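Storing boxed game editions and figurines

Collector's editions fail at the box first. Most outer boxes are thin printed card over a plastic tray, and the corners crush under a load well below what the contents can take. Store them upright, spine out, no more than two deep. If they must be stacked, put the heaviest at the bottom and a sheet of stiff card between each pair.

Keep relative humidity between 40 and 50 percent. Above that, card swells and disc booklets ripple. A small digital hygrometer on the shelf is accurate enough. Replace silica gel packets every September, or dry them according to the maker's instructions.

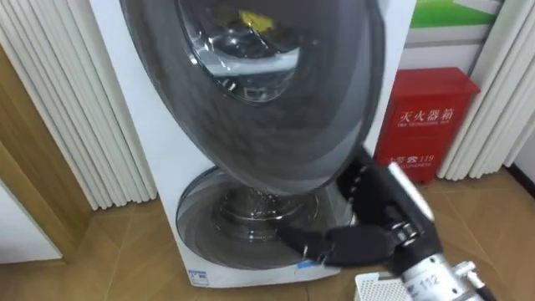
PVC figurines should come out of the blister tray at least once a year. Plasticizer migrates to the surface in sealed packaging and leaves a tacky film. Wash the figure in lukewarm water with a drop of dish soap, using a soft brush in the recesses. Rinse, then air dry for 9 hours before repacking. Do not use alcohol on painted areas.

Leaning figures can be corrected with hot water. Hold the bent part under for two minutes, straighten it by hand, then set it in cold water.

Cloth maps and printed scarves are best rolled around an acid-free tube. Folding leaves permanent creases in the ink after roughly four years.

Label the outside of any storage carton with the title and region code. Tape goes on the carton only, never on the game box.

Updated 15 July 2019. Figurine section revised by Jomar Dizon.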